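Review: the Ader simulator for home robots, as shown at the Hlongwane open day in Wusordale

July 7, 2026

I went to the Hlongwane open day expecting a robot. What I got was a folding chair, a big screen and Janaka Gamage, who spent most of the session telling us what the robot was about to do. Ader is a simulator: you build a room, put an arm in it and let it practice on things that can't be broken. A one-year seat costs $229, and the demo takes 30 minutes if you don't let the man behind me ask about licenses.

The view you get most is the one from the gripper itself, looking out past its own two fingers. I liked this more than I expected to. It makes you root for the thing, the way you root for someone trying to parallel park. 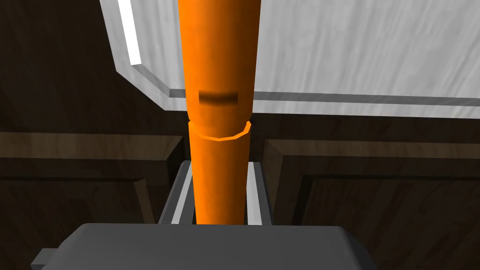
Picking up is where Ader earns its money. You can slow the clock down as far as you like, nudge the hand over by a hair and run the same grasp again, and Janaka did so with the patience of a man who has done it for much larger crowds. The cabinet doors have proper molding and the stone has proper streaks. Somebody cared about that kitchen. Round things are still a little faceted at the rim if you go looking, and I always go looking.

The room editor is weaker. Menus open inside other menus, and the button for saving sits next to the one for clearing everything. Nilmini Barua, who had the seat beside mine and uses Ader at work, told me you get used to it. She said this the way people talk about a bad knee.

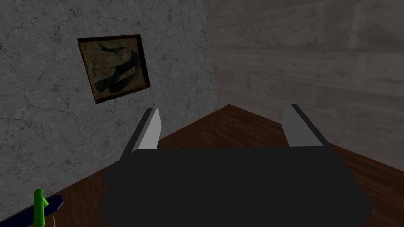

Vol. 10, No. 2

Wall textures are a matter of taste. Mine doesn't run to cracked gray plaster next to a gloomy old painting, but the wood grain is good and the light falls softly from one side, as it would in a decent rental. What I missed was a proper shadow under the hand. With the fingers wide open and nothing between them, I had trouble judging how high it was, and I'd want that fixed before I paid for a second year.

You can move the viewpoint between runs, and it's quick — quicker than the coffee line, certainly.
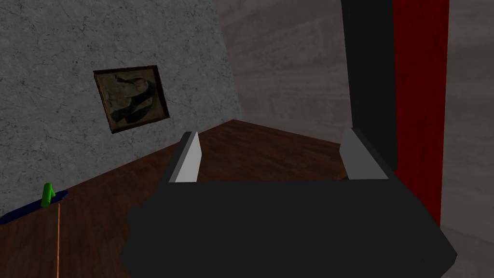
Utolden Robotics Club, Reviews Desk

Color is handled well. A bright green piece down in the corner is easy to find against brown boards, and the tall red panel gives you something to steer by. The gripper body is another story: so flat and black that its edges get lost, and it takes up a good deal of the view. I asked whether it could be made see-through. Janaka wrote that down, or wrote something down.

Buy it if you already have an arm and are tired of sweeping up. If you only want to watch, the next open day is in October, and the chairs are free.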